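Notebook, Prarnbridge print room
May 28, 2022

Second round of silk tests for the Rumden scarves. Same habotai as before, two lengths cut from the Guerra roll and washed in plain soap. Ironed while damp, then pinned to the long frame. The first length had a slight pull along one side, so I took the pins out and started that side again.

Gutta went on with the fine nib. Princess Gatchalian's design has a lot of closed curves along the border, and the old nib left gaps at the joins where the dye bled through into the background. With the fine nib I found one bleed, near the corner with the seed pods. Touched it up from the back and left it overnight. 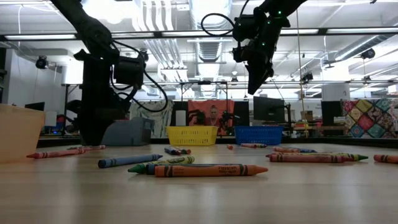
Dyes: Dullel steam-set, the indigo and the rust red. Indigo thinned 3 to 1 with water for the wide background, full strength for the leaf shapes. The thinned mix dries patchy if you stop halfway across, so do the whole background in one go and have the second brush already loaded. I stopped to answer the phone on length one and there is a hard line there now. Salt did not hide it. Length two is clean.

Rolled both in newsprint and steamed for 2 hours. Keep the roll off the sides of the pot – the last batch got a water mark that way. Rinsed cold until the water ran clear. The red took longer than the indigo and lost a little strength, though it is still close to the swatch Princess approved.

Hems not started. She wants them hand rolled, and I'd like to try one with the matching thread before we price it. Rumden has asked for 200 scarves by the end of July, and hand rolling that many is a lot of evenings. Need to ask if they would take a machine hem on the smaller size.

To do: order more gutta, clean the fine nib properly, cut length one down for color swatches. Dye recipes are written on the inside of the cupboard door until I copy them in here.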